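Week 9 handout: How ink gets onto paper (and stays there)
Nov 4, 2025

Welcome back! Last week was all about paper, so you already know that a sheet is a mat of plant fibers with millions of tiny gaps between them. Today we put something wet on it. Please read sections 1 to 4 before class and bring the pen you write with most, plus one you hate. The hated pens are usually the better teachers.

## 1. What is in an ink?

Every writing ink needs a liquid to carry the color and something to supply the color. Nearly all the rest is there to fix problems caused by those two: a little thickener, something to slow drying at the tip, something to keep mold away.

The color comes as a **dye** or a **pigment**. A dye dissolves, so its molecules are spread through the liquid one by one, like sugar in tea. A pigment doesn't dissolve. It is a very fine powder that hangs in the liquid, and the maker has to work hard to keep it hanging there. Dyes tend to be bright and easy on a pen. Pigments tend to stand up better to water and sunlight, but they can clog a fine channel if the pen dries out.

Older inks fit less neatly. Iron gall ink (my favorite, as you'll soon be tired of hearing) goes down rather pale and darkens on the page as the iron compounds in it react with oxygen. You write a gray word and come back to a black one! It also bites into the fibers, so it is very hard to wash out, and over long periods an acidic batch can eat right through the sheet.

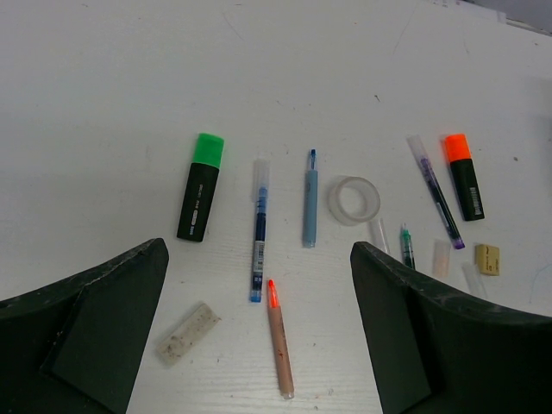

## 2. Capillary action, the engine of it all

Put the corner of a paper towel in a glass of water and watch the water climb. Water molecules pull on each other (cohesion) and also pull toward the fibers (adhesion). In a narrow gap the pull of the walls wins, and the liquid creeps along, even uphill. The narrower the gap, the higher it goes.

For a round tube the height is given by

> h = 2γ cos θ / (ρ g r)

where γ is the surface tension, θ is the angle at which the liquid meets the wall, ρ is the density, g is gravity and r is the radius of the tube. You don't need to derive this for the quiz. You do need to be able to say what happens when r is cut in half (h doubles) and what happens when θ goes past 90 degrees (the liquid is pushed *down*, and your pen won't write on wax).

Try it with water at room temperature. Take γ = 0.073 N/m, a perfectly wetting wall, and a radius of 0.1 mm. You should get a column nearly 15 cm tall, which I still find thrilling for something with no moving parts.

## 3. Getting the ink out slowly

So why doesn't a pen just dump its load on your shirt? Ink can only leave if air comes in to replace it. If air can't get in, the pressure inside drops a little below the pressure outside and the ink is held back. Touch the tip to paper and the fibers start to pull, a bit of ink leaves, a bubble of air slips in, and the balance is restored.

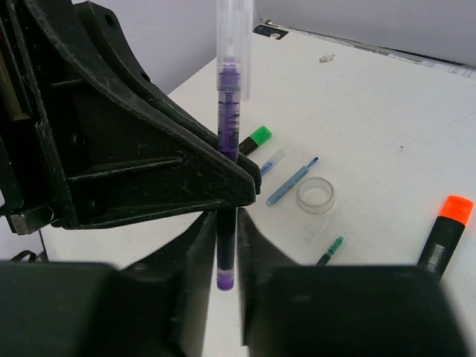 Different pens handle that balance in different ways. A felt-tip usually keeps its ink in a fibrous core, a sort of long sponge, and the tip draws from it. A ballpoint uses a thick paste and a rolling ball, so flow is mostly a matter of how fast the ball turns. Many liquid-ink pens hold free ink and put a stack of thin fins near the tip to catch the overflow when the air inside warms up and swells. See-through barrels are wonderful for this unit, and a pen like the purple one, with its clear cap and the ink showing in a ribbed section, gives you plenty to look at before you've written a word. Bring one if you have it! Warm the barrel in your hand and look for any change in where the ink sits.

## 4. Feathering, bleeding, drying

- **Feathering**: ink runs sideways along the fibers and the line grows whiskers.
- **Bleed-through**: ink soaks all the way down and shows on the back.
- **Smearing**: ink is still sitting on top when your hand arrives. Left-handed writers, I see you.

Papermakers control all three with **sizing**, the starch, gelatin or synthetic coating we met last week. More sizing means a crisper line and a longer wait for it to dry. Géza Tóth's reading in your packet has lovely enlarged photos of the same stroke on blotting paper and on well-sized paper. Look at the edges.

## Lab (work in pairs)

1. Cut 13 strips of filter paper and pencil a line 2 cm from one end of each.
2. Put one dot of ink on each line. Label in pencil, never in pen.
3. Stand the strips in 200 mL of water with the dots above the surface.
4. Pull them out when the water has climbed 80 mm. Mark the front right away.
5. Measure how far each color traveled and divide by the water distance. That ratio is your Rf.

Black is the one to watch. Some blacks split into blue, yellow and a pinkish red, and some don't budge at all. Decide which are dyes and which might be pigments, and say how sure you are.

Nayeli Contreras has the spare filter paper and will be in the lab an hour early. Write-ups are due at the start of week 10, two pages, strips taped in.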